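3.2 Work surface, registration and upkeep of the pushing cell

The tabletop cell, referred to below as Rolero, consists of a single arm with a cylindrical end effector, a perforated base table, a removable wooden board on which the blocks are moved, and an overhead camera used for localization. The arm and its controller were left as delivered. All changes described in this section concern the parts between the base table and the blocks, where most of our lost running time originated.

The board is maple. An earlier board with a painted surface wore through under the most frequently used pushing paths, and friction in the worn patches differed enough from the rest of the board that repeated pushes from the same start pose diverged. Bare maple wears more slowly and can be restored by light sanding along the grain. We do not oil or wax it. After each sanding the board is wiped with a dry cloth and left for 2 hours before the cell is used again, which gave more repeatable sliding than immediate use.

The board lies directly on the perforated table. Bolts are placed in the table holes next to the board corners and limit its travel in the plane. They are tightened into the table only and do not clamp the board. Clamping was tried first and abandoned: with the corners held down, the middle of the board rose slightly in humid weather, and the end effector touched the wood on long strokes. With the present arrangement the board can be lifted out, turned over and returned without tools.

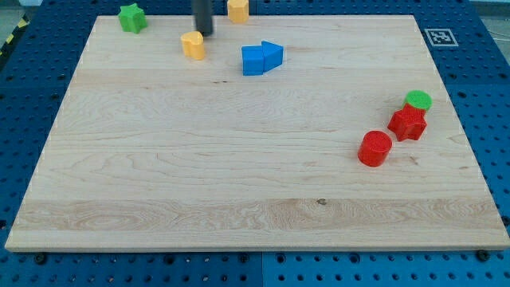 Blocks are plastic prisms with simple outlines — stars, hearts, cylinders, hexagons and similar shapes — in saturated colors that segment reliably under the fixed overhead lamps. Blue blocks needed separate treatment. Their hue is close to that of the table, and a blue block near the edge of the board was at times merged with the background by the segmentation step. Masking the image to the board outline removed most of these errors. The mask is computed from the board pose, so it must be refreshed whenever the board is lifted.

Registration between camera and table uses square fiducial markers fixed flat to the table outside the board. Placing them on the table instead of the board has one cost, in that a shift of the board within its bolts is not detected by the marker check. We therefore run a separate edge fit on the front edge of the board at the start of each session. If the fitted edge is displaced by more than 2 mm from the stored value, the session does not start, and the operator reseats the board against the bolts and repeats the fit. Markers are cleaned with a dry cloth only, as solvent dulled the black print and reduced the detection rate.

The end effector has a smooth outer wall and a rounded lower end. Its working height above the board is set with a feeler gauge of 3 mm at 4 points, one near each corner, and a plane is fitted to the readings. This procedure is repeated after every sanding, after every board turn, and after any stop in which the end effector has contacted the wood. A fixed height without the plane fit was adequate near the center of the board but allowed low blocks to tip when they were pushed near the far edge.

The cell completed 2,668 pushing episodes with this configuration. Stops were written to the maintenance log (Selusex) with the time, the block involved and the action taken. The most common entry was a block leaving the board over the far edge, where the reach of the arm is shortest and recovery strokes are least effective. Such a block is returned by hand, with the arm retracted and the drive power off. The second most common entry was a failed edge fit at the start of a session, nearly always following a board turn.

Other stops were rare. In September the end effector mount worked loose and produced a slow drift in contact position that the marker check could not reveal — the camera and table were still in agreement. A torque check of the mount screws has been part of the weekly routine from that point on, together with inspection of the block faces for burrs. Blocks with a raised burr on the underside are dressed with fine abrasive paper or replaced. The resulting schedule was used unchanged for the experiments in Section 4.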